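Entry screening and contact follow-up at small airports
Speaker notes, Friday, September 28, 2018
Speaker: Jyoti Srivastava. Slides prepared with Ravindra Prajapati.

Slide 1. Title
Wait for the doors to close. Give name and unit. State the scope: arriving air passengers, measles and similar respiratory infections, airports with no permanent quarantine staff. Seaports are out of scope and will be covered in the afternoon session.
Questions at the end, except for questions about definitions, which can come at any time.

Slide 2. Terms used in this talk
Screening: a check applied to every arriving passenger on a flight, with or without symptoms.
Isolation: separation of a person who is ill.
Quarantine: restriction of a person who was exposed and is not ill.
Follow-up: scheduled contact with an exposed person who stays at home under no restriction.
The airport forms used until July had one checkbox for isolation and quarantine together. We could not separate the two afterward, so no table in this talk does so for the earlier period.

Slide 3. The setting
Two airports, Dullow and Sudari. Dullow has one terminal and a single arrivals hall. Sudari has separate halls for domestic and international arrivals, and the nurse's room opens off the domestic one. An ill passenger on an international flight has to be walked through passport control before being seen.
Point to the floor plan. The door marked in red is locked outside business hours. The key is held by the duty manager.

Slide 4. What the passenger fills in
A paper locator card, two sides. Name, seat, phone, address for the next two weeks, and countries visited.
Cards are handed out in flight if the airline agrees, otherwise at the gate.
Completion is better in flight. People have a table and a pen, and the seat number is in front of them. At the gate they guess the seat or leave it blank.
We reviewed 4,000 cards. Of those, 2,000 came from each airport. Selection was by date of arrival, not by flight, so large aircraft are overrepresented. Say this before showing the next slide.

Slide 5. Card quality
The phone field is the weak point. Common faults: missing country code, a hotel switchboard number, the number of a relative who has not been told to expect a call.
The address field is usually legible but often stops at the name of a city.
The seat field matters only if a case is later confirmed on the flight. In that situation it matters more than any other field.
Do not read the bar chart aloud. Give the room a moment with it.

Slide 6. Temperature checks
We do not recommend these as a stand-alone measure. A passenger who is incubating an infection has no fever. A passenger who has taken medication for fever may also pass.
Handheld devices drift if stored in a cold vehicle and used at once. Leave them at room temperature before use, following the manufacturer's instructions.
Someone will ask about thermal cameras. Neither airport has them and we have no data.

Slide 7. The Clinemeo register
Clinemeo is the register we use for follow-up calls. It replaced a shared spreadsheet in July.
Each exposed person has one record. Each call attempt is a line in that record, with time, outcome and initials. A record cannot be closed while a call is outstanding.
Known problem: two passengers with the same surname and the same phone number are merged automatically. This happens with families. Until it is fixed, enter children with the phone field empty and put the number in the notes.
Ravindra can demonstrate the merge during the break for anyone who wants to see it.

Slide 8. Call schedule
First call within one day of notification. Check vaccination history on this call, including dates where the person has a record at hand.
Next call on day 5, then at the end of the monitoring period for the disease in question.
After 2 failed attempts on the same day, send a text message and try again in the evening.
Use the script. Callers who improvised tended to skip the question about household members under one year old. 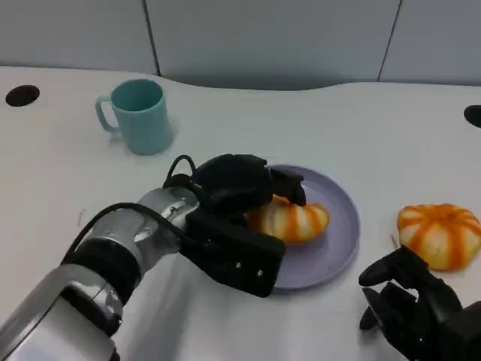
Slide 9. When a passenger is ill on arrival
The crew notifies the tower before landing. The tower notifies the duty manager, who calls the nurse.
Mask for the passenger if tolerated. Other passengers remain seated until cards are collected.
The weak step is the second one. At Sudari the duty manager's number had changed and the tower's list had not. Both lists are now checked on the first working day of the month.

Slide 10. The Rezende exercise
Tabletop exercise named after the hotel where it was held. One simulated case, one full flight, no advance notice of the seat.
Main finding: the cards were collected but stayed in a bag in the nurse's room overnight. Data entry began the next morning.
Second finding: no interpreter was on the call list for evening arrivals.
Skip the timeline if we are running late.

Slide 11. Requests to the regional office
One revised card, with a printed box for the country code.
Separate fields for isolation and quarantine in all reporting forms.
Evening access to the locked door at Sudari.
Leave this slide up during questions. Paper copies of the call script are on the table by the door.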